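Bimanual folding: start-state variation vs. demo count
Posted by endska_ctl — Feb 5, 2025
Print this page | E-mail this thread

endska_ctl
Repeating the Bonomcombe ablation on one shirt. Fixed demo budget, 12 start poses against 4. Start pose for this set is sideways, collar left, print up.
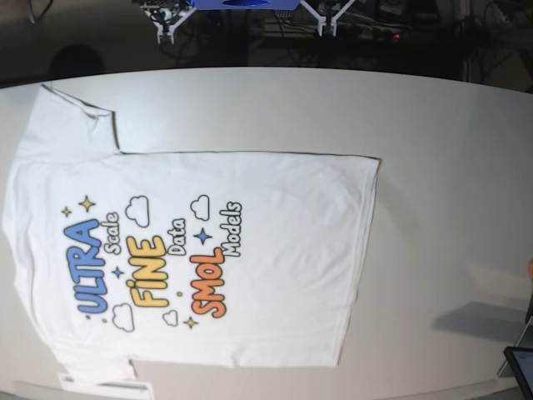

Trondix: Pose count is the wrong variable. Vary the fabric and keep the pose fixed.

endska_ctl
Fabric is next. For now I score the grasp separately from the fold. A grasp counts when both grippers have cloth along the same side.
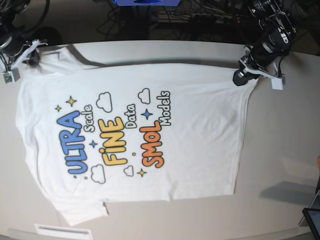

The 12-pose policy missed that condition in about 18 percent of trials. I have no clean number for the 4-pose policy — the logger dropped episodes.

Trondix: Then you have one arm of an ablation.

giannakopoulos_lab
Disagree with Trondix on fabric, agree on the missing arm. Also log fingertip height. We saw grippers push into the cloth without closing on it.

endska_ctl
Height is logged. Will rerun the 4-pose set.
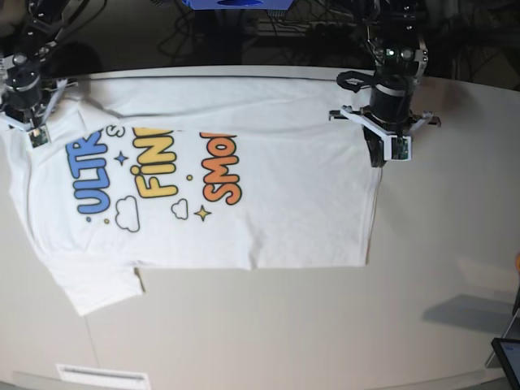

Fig. 3. Both grippers at the upper edge of the shirt.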